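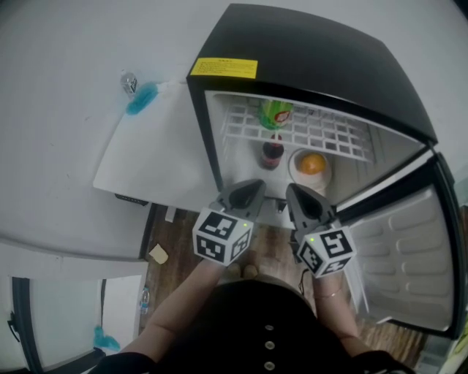 Frigobar preto da copa, com a prateleira de grade na parte superior.

Relatório de andamento: copa do alojamento Trekau
11 de dezembro de 2018
Responsável: Gumaro Nava

A compra dos frigobares foi concluída em setembro, dentro do valor aprovado. Foram entregues 13 unidades, das quais quatro ainda aguardam instalação no bloco Uda por falta de tomada aterrada. O eletricista já fez a vistoria e enviou o orçamento.

Nas copas em funcionamento adotamos a mesma arrumação. Garrafas podem ir na grade ou no fundo do compartimento, e frutas ficam em tigela, como a laranja na tigela branca ao lado da garrafa de refrigerante de cola. Comida aberta só entra em pote com tampa e nome do hóspede. A etiqueta amarela de advertência no tampo deve ser mantida, e pedimos às equipes que não apoiem panelas sobre ela.

Despesas do período: R$ 1.811 em frete, extensões e material de limpeza. As notas seguem no anexo 2. A diferença de 23 reais em relação à planilha anterior corresponde a uma taxa de entrega lançada em duplicidade, já corrigida.

Pendências: instalação elétrica no bloco Uda, compra de tigelas para as copas restantes e definição de quem fará o degelo mensal. Solicitamos a liberação da segunda parcela para contratar o eletricista.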